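Ravotbridge Fixed Term Annuity
Product details for individual purchasers

Overview

The Ravotbridge Fixed Term Annuity is a single-premium deferred annuity contract. The purchaser pays one premium, selects a guarantee period, and receives a fixed rate of interest for the whole of that period. The rate is set on the day the premium is received and does not change until the period ends.

The contract is issued directly by Ravotbridge and through two appointed distributors, Avholm and Rezende. Terms are identical through all three channels.

Guarantee periods

Three, five, seven and 10 years. The period is chosen on the application and cannot be changed once the free-look window has closed. Interest is credited daily and compounds annually on the contract anniversary.

Premium

One premium per contract. Additional deposits are not accepted; a purchaser who wants to add money must apply for a second contract at the rate then in effect. Funds may come from a checking or savings account, a maturing certificate, or a transfer from another annuity. For transfers, the rate quoted on the application is held while the releasing company processes the paperwork. The hold expires if funds have not arrived by the date printed on the rate confirmation.

Issue age

The maximum age of the owner at issue is 75. Where there are joint owners, the age of the older owner is used.

Access to money during the guarantee period

After the first contract year, the owner may withdraw up to 10 percent of the prior anniversary value each year without a surrender charge. Unused amounts do not carry over. Withdrawals above this limit are subject to the surrender charge shown in the contract schedule and to a market value adjustment, which may raise or lower the amount paid.

Scheduled interest payments are available monthly or quarterly. The minimum scheduled payment is $129. If the interest earned on a monthly basis falls below that figure, payments are made quarterly.

Fees

There is no annual contract fee and no fee for scheduled payments. A paper check sent by overnight courier is charged at cost. Each contract must keep a minimum remaining value of $900 after any withdrawal. A request that would take the value below this level is treated as a request for full surrender.

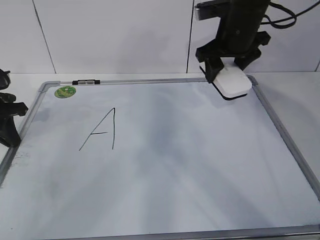
End of the guarantee period

A notice is mailed before the period ends. The owner may renew for any period then offered, take the full value, transfer to another carrier, or convert the value to income. If no instruction is received, the contract renews for the shortest period available, at the current rate for that period. Surrender charges apply again after a renewal.

Death benefit

The full contract value is paid to the named beneficiary. No surrender charge or market value adjustment is applied. A surviving spouse who is the sole beneficiary may continue the contract as owner.

Account records

Statements are issued each January and posted to the Clandov document portal. Paper copies are sent on request. Beneficiary changes must be signed on form; they are not accepted by phone.

Contacts

New applications: Efua Lamptey
Transfers and rate holds: Fuseini Sarpong
Withdrawals and scheduled payments: Mariama Issahaku

Guarantees depend on the claims-paying ability of the issuer. Withdrawals of earnings may be taxed as ordinary income. Product availability varies by state.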